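Filtering sim episodes by view content before training – results and questions

dpai_sim
Posting this because a couple of people asked in the Dratora thread. We had 1,549 simulated episodes for a pick task and wanted to know whether dropping frames with very little in them changes the policy. The score is plain: entropy of the image features, averaged over a sliding window of 20 frames. Anything under the threshold gets left out of the loss but stays in the observation history.

The low end of the ranking is mostly views like this one, where a big dark surface takes up most of the picture.

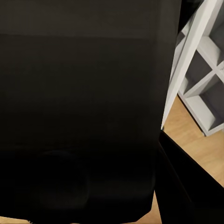 We trained 4 seeds with the filter and 4 without. Filtered runs came out ahead on the Magesa split and even on the other one. Same steps, same learning rate.
– Dinesh

kmugo
How did you pick the threshold? If it was tuned on Magesa I wouldn't put much weight on the Magesa number.

dpai_sim
Fixed before training, from a histogram of the scores. Halima Mbwambo picked it and she hadn't seen any eval results.

despina_k
I don't agree with calling these frames low content. There is shelving and floor on the right side of yours, and that's enough to localize from if the encoder is any good. You may be covering for a weak encoder. We tried something close to this at Lillstead in June and the gain went away when we swapped the backbone.

dpai_sim
Could be. We only ran one backbone. What window did you use?

despina_k
No window, we scored single frames. So it's not the same test, I'll give you that.

mwanaisha_m
I work with Dinesh on this. My worry is the opposite of Despina's. The score also ranks a lot of close views low, and some of those matter. Same scene as his:
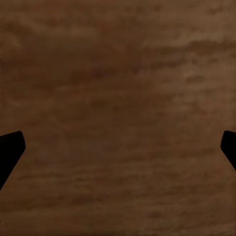 Gripper view: fingers open, wood grain behind them.

By entropy there isn't much to it, but finger opening is what the policy has to read before a grasp. If we mask these out we are throwing away good supervision. I'd score the cameras separately.

kmugo
Agree with this. A single threshold over all views makes no sense to me. Flurnero has a per-camera option in its loader, so it's a small change.

dpai_sim
It's one flag, yes. I left it off to keep the comparison simple. I can rerun with 2 thresholds and post the table. It won't be quick, the queue is full.

despina_k
Please post the unfiltered seeds one by one too. With four per arm a mean doesn't tell me much.

dpai_sim
Will do.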